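Zisow hand gripper kit, first month

I paid for this kit myself, the two-finger Zisow with the camera mount and the Volta battery grip, and have been using it most evenings since the beginning of July. I said in the comments of my last post that I would write it up once I had enough recordings to say something useful. The folder has 72 usable recordings in it, so here it is.

The kit arrives in a single box with the gripper body, one pair of flat fingers, a spare pair of pads, the battery grip, a charging lead and a folded sheet of instructions. The camera is extra. I used the Kamico wide unit because I already had one from another project, and the mount accepts it after you remove a small plastic shim. The sheet mentions the shim on the back, in the section about cleaning.

Assembly took me most of an evening. The finger brackets are held by small screws that go into the plastic with no metal insert, and the driver supplied is a poor fit. Use your own. I stripped one screw on the left side and replaced it from the drawer. If you plan to swap fingers often, buy inserts and fit them before you do anything else.

Calibration is done through Sipos, the desktop program that comes with the kit. You open the fingers to the stop, press a key, close them on nothing, press the key again, and it writes the two limits to a file. It is a plain routine and it works. The position reading is an integer from zero at fully closed up to 3553 at the open stop on my unit. The value is not in millimeters, and the conversion in the manual is linear, which is fine near the middle of the travel and drifts near the open end. I measured the gap with calipers at 7 positions and fitted a curve. The script is short and I will post it when I have cleaned up the variable names.

Sipos does have one bad habit. If the cable is pulled during a recording it closes the file without writing the header, and the recording is then unreadable until you copy a header over from a good one. This happened to me twice before I taped the connector to the grip. 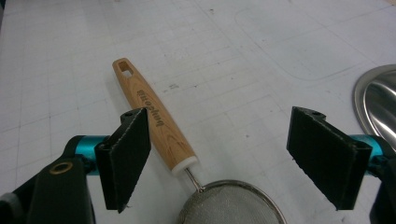

Kitchen tools have been my main test set, for the dull reason that I own a lot of them and they are awkward in different ways. Boxes and blocks tell you very little about a parallel gripper. A strainer is a better test: the wooden handle gets thicker from the tip toward the base, then there is a white collar, then a thin metal shaft, and each of those is a different grasp. My normal start is with the fingers wide open on either side of the handle. From there I close at one of three places and lift. Gripped on the wide part of the wood, it came up level enough to move over a bowl and set down. Gripped near the tip, the mesh end swung down every time and the handle rotated between the pads. The shaft is thin enough that the pads wrap it a little, and the hold was better than I expected, but the strainer tips sideways unless you are very close to the balance point.

The pads are the best part of the hardware. They have a slightly fuzzy surface and hold smooth wood well at low force. They also pick up everything. Flour is the worst, followed by dust from cardboard. After an evening of use the grip drops off enough that I notice it in the results, and a wipe with a damp cloth brings it back once the pads have dried. The instructions say to replace them every 100 hours. I am nowhere near that and the left pad has started to lift at the pointed end. I put it back down with contact adhesive, which has held so far.

The fingers are flat and quite tall, and this causes the one design problem I cannot work around. When you come down over something low on a table, the ends touch the table before the middle of the pad reaches the object. With a spoon or a butter knife you are working with the last bit of pad, where it is narrowest. Tilting the wrist helps, although the recorded pose then has a tilt in it that you may not want. Zisow sells a shorter finger. I have not bought it, as it costs more than I think a molded piece of plastic should.

Tracking was good on my table with the overhead light on and poor without it. The Kamico unit raises its gain in low light and the pose estimate starts to jitter. A pale surface with fine lines on it gave me steadier results than bare white, and both were much better than the glossy counter, where reflections confused it completely. Shiny bowls near the work area cause a milder form of the same trouble. I now keep them off to one side.

Battery life from the Volta grip is about three hours of mixed use. It gets warm near the end. There is no level display on the grip itself, only a single light that goes from green to off. Sipos shows a percentage, but it stays high for most of the run and then falls in one drop, so I treat it as decoration and recharge between sessions.

Weight is acceptable for the first half hour. After that my forearm starts to matter and the motions get sloppier, and this shows up clearly if you plot hand speed against time. I have settled on short sessions with a break to check files. The trigger spring is stiffer than it needs to be. I have seen people swap it for a softer one, and I will try that once I have finished the current set, so that the force data stays comparable.

Would I buy it again? At the price I paid, yes, with the body and pads doing most of the persuading. The screws, the shim and the missing header problem are all fixable by the maker with little work. If you want to record careful data on day one with no tools out, look at something more expensive.

Still to test: the wrist strap, the export to plain text, and whether the travel limits hold between sessions or need to be redone each time. I have been redoing them each time.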